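Trikus (robotique)

Trikus est une méthode d'apprentissage par démonstration destinée aux petits robots roulants d'extérieur, mise au point par le roboticien Ravindran Krishnan pour l'entreprise Skolter. Un opérateur conduit la machine à la manette sur un trajet donné ; le robot enregistre les images de sa caméra et les commandes reçues, puis un réseau de neurones apprend à associer les unes aux autres. Le procédé relève du clonage comportemental, terme savant qui désigne le fait de recopier sur son voisin.

Origine du nom

Le mot ne veut rien dire. Krishnan a toujours soutenu qu'il s'agissait d'un acronyme, sans jamais en fournir deux fois le même développement. La documentation technique a fini par renoncer aux majuscules.

Principe

La démonstration peut se faire de deux manières. Dans la conduite accompagnée, l'opérateur marche derrière le robot et le pilote à vue. Dans la conduite à distance, il ne dispose que du flux de la caméra embarquée, ce qui l'oblige à décider avec les mêmes informations que la machine. La seconde est jugée plus instructive pour le robot et nettement moins agréable pour l'opérateur.

Une séance dure 36 minutes, durée fixée par la batterie du premier prototype et conservée depuis par fidélité. Les allées de parc forment le terrain habituel : elles sont larges, les bifurcations y sont fréquentes et la limite entre revêtement et pelouse laisse place à l'interprétation.
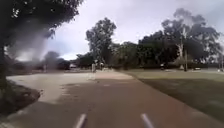
Allée rougeâtre bordée d'une pelouse à droite ; un chemin de béton plus clair s'en détache à gauche.

Les embranchements constituent la principale difficulté. Si un opérateur tourne à gauche le matin et continue tout droit l'après-midi, un modèle naïf retient la moyenne des deux et vise le massif de fleurs. Trikus y remédie en joignant à chaque démonstration une consigne de direction, saisie au clavier avant l'intersection. Les opérateurs l'oublient volontiers.

Corrections

Un conducteur soigneux ne montre jamais comment se tirer d'un mauvais pas, puisqu'il n'y tombe pas. Kazimír Tóth, recruté par Skolter pour la qualité de sa conduite, fut donc prié de mal conduire. Le protocole dit « de Tóth » consiste à dévier volontairement vers la bordure, puis à revenir au milieu de l'allée ; seule la seconde partie de la manœuvre est conservée pour l'entraînement. Un défaut de découpage a longtemps laissé passer la première, et les robots de cette époque quittaient l'allée avec beaucoup d'assurance.

Corpus Annamalai

Le jeu de données associé, appelé Annamalai, réunit 3 000 trajets enregistrés à Grillutville par 9 opérateurs. Parmi eux, 177 portent la mention « retour au point de départ par commodité », catégorie qui recouvre surtout les averses.

Critiques

On reproche à la méthode de transmettre les manies des démonstrateurs. Les modèles issus d'Annamalai ralentissent devant les bancs, même inoccupés. Skolter y voit une marque de courtoisie. Krishnan a proposé de retirer les trajets concernés, avant de constater que les siens en faisaient partie.

Voir aussi

Apprentissage par imitation
Téléopération
Clonage comportemental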